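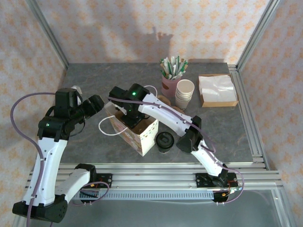

Patterned wallpaper deserves a better name than it has. When we bought the flat in Brodach, Innes Shearer told us to strip everything and paint it white, as she had. We did two rooms, and I regret both.

White walls show every knock. They need doing again every few years, and they make a small room feel like a waiting room. The old paper in the hall has been up for 19 years and hides its marks well. It cost my aunt 960 in the money of the time – she complained about it for months.

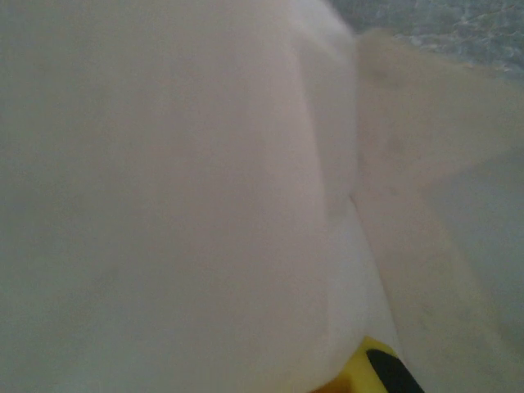 *Plain white, with a soft fold.*

I like white on a pillow. On four walls I find it tiring, and I'm putting paper back up in April.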